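Pre-Purchase Inspection Checklist: Mobile Two-Arm Robot for Guest Bathroom Tidying
Site: Berkwood Guest House
Inspection date: 10/13/25
Purpose: to support the equipment request for the next budget year
Result codes: OK / FIX / HOLD

HOLD means the item has to be settled before a purchase order goes out. FIX means it can be settled after the order but before the machine works in an occupied wing. Comments go under each item, including items marked OK if there is a cost attached.

1. Access and floor

1.1 Door width and swing - OK
Comment: The machine gets through the bathroom doors on the main floor with the door fully open. Doors that spring shut need a hold-open. Add wedges to the supplies line, not the equipment line.

1.2 Thresholds - FIX
Comment: The strip between carpet and tile is raised in the older rooms. The machine crosses it slowly. Replace the strips with flat ones during the April closure. Maintenance budget.

1.3 Floor grip and standing water - HOLD
Comment: Gornow's spec sheet covers dry tile only. We need a written statement on damp tile, or a house rule that the floor is mopped and dried first. If it is a house rule, the time has to be counted in the labor estimate.

1.4 Turning space - OK
Comment: Enough room between the counter and the shower in the larger bathrooms. The small ones at the back of the building are out of scope for this request.

2. Counter work

2.1 Reach across the counter - OK
Comment: Items at the backsplash can be reached from the sink side. Check again if a different model is quoted, as arm length varies between the two suppliers.

2.2 Edge and sink clearance - FIX
Comment: Our counters are not straight along the front. Ask for the approach distance to be set per room type. A chipped stone edge costs $700 to repair under our current contract, so one bump wipes out a good part of a month's savings.

2.3 Loose items on the counter - FIX
Comment: Guest items come in all shapes and are left any way up. Bottles that stand and tubes that lie flat should be treated as separate tasks in the acceptance test. The gripper on the counter job is a two-finger type marked GALBOT, with angled fingertips that face each other. Ask both suppliers to list the largest and smallest item their gripper will hold, and the price of a spare set of fingertips.
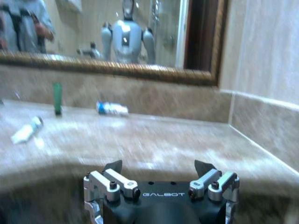 2.4 Mirrors and shiny surfaces - HOLD
Comment: Most of our bathrooms have a large mirror over the counter and a glass shower enclosure. The machine and anyone near it will show up in the mirror. Luo says this is handled in software. Gornow did not answer the question. Get it in writing from both, and put a mirror and a glass panel in the acceptance test.

2.5 Polished stone - OK
Comment: No special mat or cover requested by either supplier. The fingertips should be checked for marking on light stone. Try one on an offcut first.

3. People near the machine

3.1 Stop control - OK
Comment: One handheld stop per machine is included in both quotes. Order a second one. The list price is $200 and a lost handset takes the machine out of service.

3.2 Staff position - FIX
Comment: The bathroom is a small space. Staff should stand outside the arm's reach with a clear way to the door. Mark the standing spot in the training sheet for each room type. Tape on the floor is not wanted in guest rooms.

3.3 Pinch points - FIX
Comment: There are open linkages and pivot joints on the gripper. No cleaning or adjusting with power on. Needs a lockout tag and a line in the training sheet. Tags are cheap, so buy them with the machine.

3.4 Guests present - HOLD
Comment: Not to be used with a guest in the room. The insurer wants to see this as a written rule before giving a figure for the premium. Until we have that figure the yearly cost is incomplete.

4. Power, storage and upkeep

4.1 Charging point - FIX
Comment: The linen room has an outlet on its own circuit. Shelving has to move. No charging in corridors.

4.2 Battery run time - HOLD
Comment: Luo quotes 70 minutes of arm work per charge. That covers the short wing but not the long one. Either we budget for a swap battery or we plan a break in the middle of the shift. The swap battery is the cleaner answer if the price holds.

4.3 Cleaning the gripper - FIX
Comment: Cleaning products and toothpaste will get into the joints. Ask which wipes are allowed. Bumus, our current supply firm, can add an approved wipe to the standing order if we give them the product name.

4.4 Service visits - HOLD
Comment: Gornow includes 2 visits in the first year, Luo charges per call. Compare over three years, not one. Travel is extra in both quotes and should be shown on its own line.

5. Budget notes

5.1 Rent or buy
Comment: Renting for one season is open to us from Luo only. The monthly rate is higher, but the HOLD items on mirrors and damp floors could be worked out before we own anything. If we rent, the threshold strips and the linen room work still have to be paid for.

5.2 Costs missing from both quotes
Training time, replacement fingertips, insurance change, swap battery, disposal of the old cart.

5.3 Labor
Comment: Do not enter a staff saving for the first season. A person will be with the machine on every room. Enter the hours in full and review after the trial.

6. Before the order

- Written answers on 1.3 and 2.4 from both suppliers
- Insurer's figure for 3.4
- Revised quotes with service travel and spare fingertips shown
- Acceptance test agreed, including standing items, lying items, mirror and glass
- Stone repair cost added to the risk line

Overall status: HOLD. Recheck when the supplier answers are in. Items 1.1, 1.4 and 2.5 do not need to be inspected again unless the model changes.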